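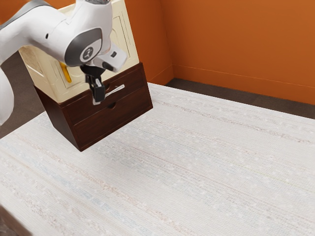

Drawer unit, top drawer.

4 June 2018

Sketched for most of the morning at Zunthorpe, down by the old mill. I took the small sketchbook and 3 pens and left the paints at home, as I wanted to work on line. The mill has a lot of brick and I didn't try to draw it all. I put in a few rows near the corner and let the rest go.
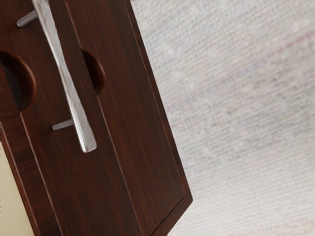 The first page was bad. I started the roof too high and ran out of paper before I got to the chimney. Turned over and started again with the door, then worked out from there. That went better. Gilang Govindasamy came by and sat on the wall with me for a while. He is still on his plan of 100 people in a row and is nearly done with it. His are quick, 2 minutes each, and the hands are much better than they were in February. 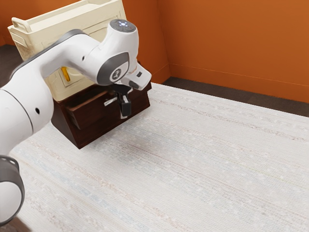

We had coffee at Oda after. I drew the cups and the sugar jar while he talked about paper. He has moved to the Þorgeirsson pad, which is heavier and takes a wash without buckling. I tried a corner of it with his brush and liked it, but I have half a Dastudness book to fill first and I don't want to buy another one yet. 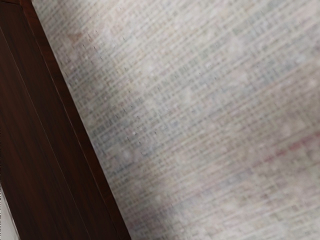 Back home I inked the mill page and left the door for last. I have trouble with wood - I always put in too many lines and it ends up looking like hair. What I want is more like the dark panel there, where the grain is only faint streaks, all running the same way as the long side, and one thin pale line does the work of a seam. So I drew the seams on the door first and added very little after that. It reads as a door now. The hinges are wrong but I'm leaving them.

Tomorrow, the bridge if it's dry. Need to refill the black pen.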